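3 de mayo de 2024

Escribo esto en la cama, con el portátil en las rodillas y los pies todavía hinchados, porque si lo dejo para mañana se me va la mitad. ¡Qué día! He ido a la jornada de puertas abiertas de Kirnar y he vuelto con la cabeza llena, un bolígrafo que no pinta y una tarjeta plastificada que todavía llevo colgada del cuello.

Salí tempranísimo, con un café bebido de pie en la cocina. El autobús 14 me dejó al otro lado del polígono y tuve que cruzarlo entero, entre naves todas iguales, preguntando dos veces (la segunda a un señor que descargaba puertas y que me señaló con la barbilla). La nave de Kirnar no tiene cartel grande. Tiene una puerta gris, un felpudo y una hoja impresa pegada con celo donde ponía «puertas abiertas, llamen fuerte». Llamé fuerte.

Éramos un grupo pequeño y muy mezclado. Un matrimonio mayor, varios estudiantes de FP con la misma sudadera, una mujer que tomaba apuntes en una libreta de cuadros y no levantó la vista en toda la mañana, y yo, que fui porque vi el anuncio en el tablón de la biblioteca y llevo años queriendo ver un robot de cerca que no esté detrás de un cristal. Nos dieron la tarjeta y nos metieron en una sala con sillas plegables. La charla del principio se me hizo un poco larga, la verdad, mucha diapositiva con flechas. Pero luego pasamos al taller y ahí ya se me olvidó hasta que no había desayunado.

Lo primero que enseñan es el brazo grande, un Halvorsen, metido en su jaula, que mueve cajas de un palé a otro. Impresiona por el ruido, o más bien por la falta de ruido: esperaba chirridos y solo se oye una especie de soplido cuando frena. Los estudiantes se quedaron pegados ahí y no había manera de arrancarlos. A mí me pareció precioso un rato y después me entraron ganas de ver otra cosa, porque las cajas van siempre al mismo sitio y a la cuarta ya sabes cómo acaba la película.

Lo bueno estaba al fondo, en la mesa que llaman Cluser. Es un brazo mucho más pequeño, de los que parecen un flexo, y lo que hace es coger cosas blandas. Nos explicaron que lo blando es dificilísimo, que una pieza de metal siempre mide lo mismo y en cambio una esponja se te deforma en cuanto la tocas, y que si aprietas de más la aplastas y si aprietas de menos se te queda en la mesa. Dicho así parece una tontería. Estuve un buen rato delante de esa mesa y juro que no es ninguna tontería. Llevan hechas 3.000 pruebas de agarre desde septiembre, y la chica que nos lo contaba lo decía con una mezcla de orgullo y de agotamiento que me hizo mucha gracia.

Lleva una cámara pequeñita en la muñeca y al lado tienen una pantalla donde se ve lo mismo que ve el brazo. ¡Eso me fascinó! Te olvidas del brazo y te quedas mirando la pantalla como quien mira por la mirilla de otro. Pedí si me podían pasar una imagen y me la mandaron al correo allí mismo.

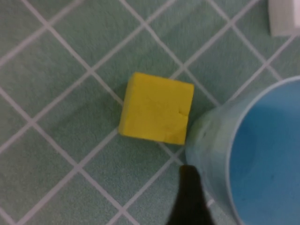
El cubo amarillo visto desde la muñeca del Cluser, casi pegado al recipiente azul.

La miro ahora y me sigue gustando. El cubo desde arriba, un poco torcido, con las arruguitas que tiene la espuma y esa marca oscura diminuta cerca del borde. Y la punta negra del dedo asomando por abajo, borrosa, como cuando te haces sombra en una foto. Me acordé de las esponjas de la escuela, las de borrar la pizarra, que acababan todas mordidas.

El ejercicio que explicaban era coger el cubo y soltarlo dentro del azul. La primera vez que lo vi bajar contuve la respiración, como si dependiera de mí. Lo rozó, el cubo se giró un poquito y el brazo volvió a subir. Esperó. Bajó otra vez con otro ángulo y lo pilló. La señora de la libreta soltó un «¡bien!» bajito y luego se puso colorada. En otra vuelta se le escapó a mitad de camino y hubo un «ooh» general, y reconozco que ese fallo me gustó casi más que el acierto, porque se le veía corregir después. Pregunté por qué no ponían el recipiente más lejos, para que tuviera sitio, y me dijeron que lo iban cambiando a propósito, que cerca es donde se aprende. Lo apunté en la mano con el bolígrafo que no pinta, o sea que lo apunté en la memoria.

Después nos dejaron probar a nosotros con un mando. Me tocaron 2 intentos. En el primero confundí arriba con adelante y me fui a pinchar la mesa (se para solo, menos mal). En el segundo llegué a tener el cubo cogido, lo levanté, me emocioné y abrí la pinza sin querer. El matrimonio mayor, que pasó detrás de mí, lo metió a la primera, él con el mando y ella diciéndole «más a la izquierda, más, ahí, ahí». Aplaudimos todos. Llevan toda la vida aparcando así, seguro.

A la salida hay una mesa con folletos y un cuaderno de visitas. Escribí cuatro líneas con una letra horrible. La última firma llevaba al lado un número, el 806, y la mía ya no sé si lo lleva porque me olvidé de ponerlo. También tenían apuntada una charla de Tidach sobre manos con sensores de presión, para después del verano. Me quedé el papel. Tengo que mirar si cae en semana de turno de tarde y, si cae, cambiarlo.

Volví andando hasta la parada con hambre de lobo y comí un bocadillo de tortilla sentada en el bordillo. Me pasé todo el trayecto fijándome en las manos de la gente: cómo cogían la barra, el móvil, una bolsa de magdalenas sin chafarlas. Una niña llevaba un globo agarrado por el nudo con dos dedos, flojísimo, y no se le caía.

En casa he cogido el estropajo nuevo y lo he ido soltando en un bol de la cocina, con los ojos cerrados y sin apretar. Se me ha ido fuera unas cuantas veces. Mañana llamo a mi hermana para contárselo, que me va a decir que estoy fatal, y busco lo de los sensores. Y comprar pan, que no queda.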